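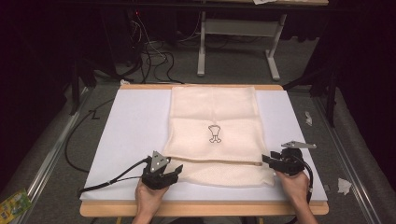

Home Knitting Sewing Mending Shop my stash About

How to wash and block a hand-knitted baby blanket without ruining it

June 13, 2023

14 comments | 37 shares

I've had a run of messages asking how I wash my baby blankets, mostly from people who have spent months on one and are now too scared to put it anywhere near water. I know the feeling! My first lacy blanket sat in a drawer unwashed for far too long, looking like a crumpled dishcloth, and all it needed was a bath and a few pins.

So, grab a cup of tea and I'll go through what I do. The one I have in mind as I write is my Jumgate blanket, a simple mesh pattern in cream that I finished in March, but the method is the same for pretty much any wool or wool-mix blanket.

Check your yarn first

Find the ball band. I keep one from every project pegged to a bit of string inside the cupboard door (it looks a mess, but I can always find the one I need). You're looking for the fibre and the washing symbols. A tub with a hand in it means hand wash, a tub with a number means the machine is fine at that temperature, and a tub with a cross through it means put the blanket down and ring a dry cleaner.

If you've lost the band and you honestly don't know what you used, treat it as pure wool. Cold-ish water, no rubbing, no machine. You can't go far wrong with that, even if it turns out to have been acrylic all along.

Mine was knitted in Konach four ply, which is a soft wool that felts if you so much as look at it crossly. Hand wash only for that one.

The bath

I use the kitchen sink for small things and the bath for blankets. Give it a good rinse first so there's no leftover cleaning spray lurking about.

Run in enough lukewarm water to cover the blanket. I mean properly lukewarm, the sort where you put your wrist in and can't really feel anything. Add a capful of wool wash and swish it round before the knitting goes in, otherwise you get a big gloop of it on one spot. I've been using Rerar no-rinse for ages and get on well with it, though any gentle wool wash will do and a tiny squirt of baby shampoo works at a pinch.

Lay the blanket on the water and press it down gently with flat hands until it stops floating. Then leave it. Go and do something else for twenty minutes. Please don't stir it or scrub it or wring bits of it to see if the dirt is coming out, I promise the water is doing the job by itself. If there's a mark (milk, usually, or chocolate from the knitter) dab a little wool wash on it with a fingertip before it goes in.

When time's up, let the water drain away with the blanket still in there and press down to squeeze out what you can. If your wool wash needs rinsing, lift the blanket out to one side, run fresh water at the same temperature, and pop it back in. Changing from warm to cold in one go is what shocks wool into felting, and there's no way back from that. Ask me about the hat.

Getting the water out

Wet wool weighs a ton and it stretches under its own weight, so scoop it up in a bundle with both arms. Never pick it up by a corner.

Lay it on a big dry towel, roll the whole lot up like a Swiss roll and kneel on it. Work your way along from one end to the other. For a full size blanket I get through 2 towels, sometimes 3 if it's a thick one. You want it damp by the end but not dripping.

Pinning it out

Now the fun part, where your wobbly rectangle starts to look like something from a shop. You need a flat surface that can take pins and doesn't mind getting damp. I use 6 of those foam play mats that slot together like a jigsaw, laid on the spare room floor with the door shut because of the cat. A spare mattress with a towel over it is just as good.

Spread the blanket out and pat it roughly into shape before you reach for a single pin. Then:

Pin the 4 corners first, using a tape measure to check that opposite sides match.

Pin the middle of each side.

Keep going, halving the gaps, until the edges look straight to you.

Stand on a chair and look down at it. You'll spot a wonky side straight away from up there.

Use rustproof pins! The T-shaped ones are easiest on the fingers. Ordinary dressmaking pins can leave little orange dots, and on cream you will see every last one of them.

How hard you stretch depends on the stitch. Mesh and lace like a firm pull so the holes open up. Cables and ribbing want hardly any, or they go flat and sad. Garter stitch just wants patting. If your edges are a bit frilly, as mine always are on an open pattern, put your pins closer together along those sides and ease the extra in as you go. It won't all disappear but it calms down a lot.

Leave it until it's dry right through, which can be a day in summer and a good deal longer in winter. Keep it out of full sun, and don't be tempted to unpin it early. I have done this. It springs back and you have to start again.

Putting it away

Once it's dry I fold mine loosely, and I refold it along different lines every so often so the creases don't settle in. If you do get fold lines, a bit of steam from an iron held well above the wool sorts them out. Hover it, don't press, and skip the steam altogether on acrylic as it goes limp and never recovers.

I store everything in an old cotton pillowcase with a lavender bag tucked inside. Plastic boxes are handy but wool likes a bit of air.

If it's a present, do write the washing instructions on a little card and tuck it in with the blanket. New parents are tired and everything goes in at forty degrees!

Next on my needles is a Mughal tile pattern in three blues, so there'll be a post on weaving in far too many ends before long.

Previous: Picking up dropped stitches | Next: Three easy edgings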